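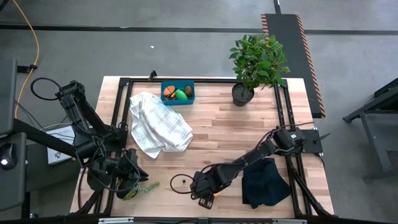
Two-arm table with the towel, the little food bin and the potted plant

Robot arms coming to our packing floor, what happens to the people?

Posted by tablefour, December 19, 2022

Hi all, long-time reader and first-time poster, so please be patient with me! I work at Brendlow, where we put together gift baskets and linens for hotels, and there are 30 of us on the floor. Management has told us we are getting a table with a pair of arms in March, to help with folding and with putting small items into bins. I have been folding for 5 years and I like my job (most days, anyway). They say no one is being let go, and I would like to believe it, but what does the day look like once the arms are in? Do you still do your own work, or do you end up standing there watching a machine do it? I would love to hear from anybody who has been through this.

willon_nights

We had it at Willon. You will be fine. Ask about pay before they change your job title, not after.

grandma_of_the_line

Oh, I remember that feeling so well, and I'm sorry you have it hanging over the holidays. I was at Antal when our first table came in, and I fretted for weeks. For us the change was slower than anyone promised. A towel that lands bunched up is a different puzzle every time, and our arms took ages over the plaid ones, so we kept folding most of the order by hand well into the next season.

What did change was the kind of tired I was at the end of a shift. My wrists felt better, and my head felt worse, with all the stopping and resetting and writing down what went wrong. We also lost a lot of chatting, as the table sat off by itself behind floor tape and whoever minded it was alone. I asked for a two-hour rotation and got it, and I would push for that right away, along with proper paid training for everyone who wants it (not only the younger ones!). Get the promise about jobs in writing, too. Ours was only ever said out loud at a meeting.

traltis76

Depends what your quota is. Ours was 2000 pieces a week and it went up the month after the arms arrived, same crew. So ask about that.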